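February 8, 2020
by Zenier

Quick one today, laundry is piled up and I want it gone before dinner. Still on the folding thing I started back in June. More than 102 shirts between the closet and the two bins, which is silly for one person, and most of them are gray. Gave a bag away when I moved to Sitville, kept way too many anyway.

The rule now – everything gets folded on a big flat surface. Not the bed, not the couch arm. Bed is too soft, the sleeves go wherever they want and you end up with a lump. Gray ones with lettering are the worst, the print is stiff and the fold wants to go right next to it insted of where you put it.

Gray shirt, partway folded, in the first two:

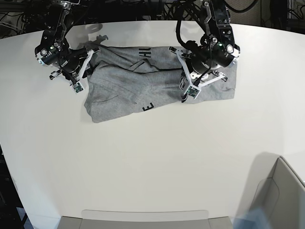
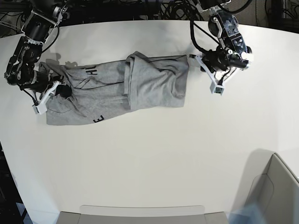
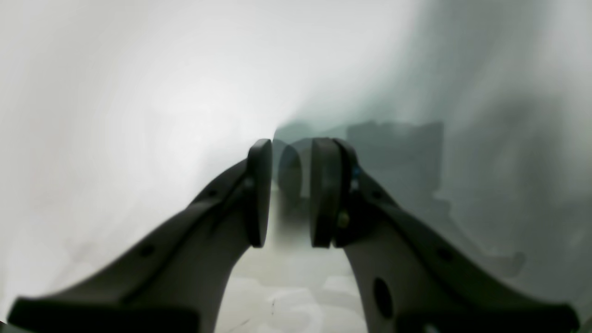 Anyway. Sleeves in first, then sides, then up from the bottom. Smooth it with your hand flat before each fold, not after. I skip that when I'm in a rush and then have to start over. Stacks of seven fit my Furberg drawer if they stand on edge, eight and it wont close.

Tried a folding board too, lasted a week. Too fiddly, and it takes up half the shelf.

Still to do: towels, the sock bag, that one fitted sheet I keep moving from chair to chair. Might do the sheet next time. Might just hide it in the closet again – we'll see.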